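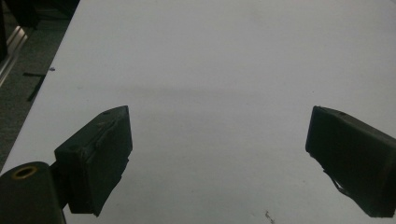 White tabletop, matte finish.

Keeping a White Table White

I bought a white table in July, which tells you something about my judgment in hot weather. Every mug in the house has since tried to sign it. These are the things that work for me, in the order I'd try them.

Everyday wiping. Warm water, one drop of dish soap, a soft cloth. One drop. Matte surfaces hang on to soap, and the cloudy patch you keep scrubbing is often last week's soap. Wipe again with plain water and dry with a towel.

Coffee and tea rings. Mix 2 spoonfuls of baking soda with enough water to make a paste, spread it on and go do something else for 10 minutes. Lift it off with a damp cloth. Don't rub hard, or you'll trade a brown ring for a shiny one, and the shiny one is yours for life.

Ballpoint. Rubbing alcohol on a cotton swab, dabbed from the outside in. Test it under the table first. My neighbor Orestis Gavalas swears by toothpaste — his table smells wonderful and still says "call dentist."

Turmeric. Move a plant over it. If the table is near a window, leave the blinds up for a few days before you choose the plant, as sunlight fades the yellow quite a bit.

Grease. Cornstarch, left overnight, then brushed off. Flour will do if that's what you have, though you'll be finding it in the chair joints until spring.

Things to keep away from it: melamine sponges (they're very fine sandpaper with good publicity), furniture polish, and anything with "scouring" on the label. Bleach can yellow some finishes, and then you own a cream table.

Hot pans go on a trivet. A folded dish towel isn't a trivet, especially a damp one. I have a pale mark the size of a saucepan to back me up on this, and a fruit bowl that hasn't moved in months.

Last updated 25 December 2022, after the gravy.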